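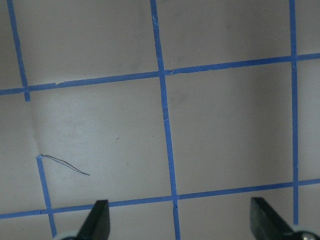 2. Teleoperation workspace and demonstration capture

2.1 Work surface. The group reviewed the wrist view of the taped grid. The blue tape reads clearly against the pale surface. The left column line is interrupted between the two horizontal strips, and there is a faint crease beside the gap. V. Mudaliar asked whether the gap affects cell labelling. A. Tjoa replied that labels come from the arm's joint positions, so the tape is a guide for the operator only. Agreed to re-tape the column before the next block anyway.

2.2 Loose fibre. A thin dark strand, a wire or hair, lies near the top of the lower left tape segment. Surface to be wiped down at the start of each block. Added to the Brara checklist.

2.3 Demonstrations to date. 36 accepted on the Gollis task by remote control, 8 rejected. Four of the rejects were operator pauses longer than the limit. The other four were dropped frames on the wrist stream. Target remains 700.

2.4 Hand guiding versus remote control. A. Tjoa reported that hand guiding is quicker to learn but the operator's forearm enters the wrist view on low approaches. V. Mudaliar preferred remote control for all grasping episodes - hand guiding to be kept for free-space moves. No objection.

2.5 Start pose. Fingers open, widely spread, no object held. Operators have been starting from slightly different heights. A fixed start pose will be stored on the controller and called before recording.

2.6 Adwood leader arm. Trigger still has play in it. Carried over from February.

Actions
VM - re-tape left column, re-check crease
AT - store start pose, circulate to Rahman operators
AT - quote for replacement trigger

3. Data storage

Deferred to next meeting.

Minutes taken by A. Tjoa, 2025-04-06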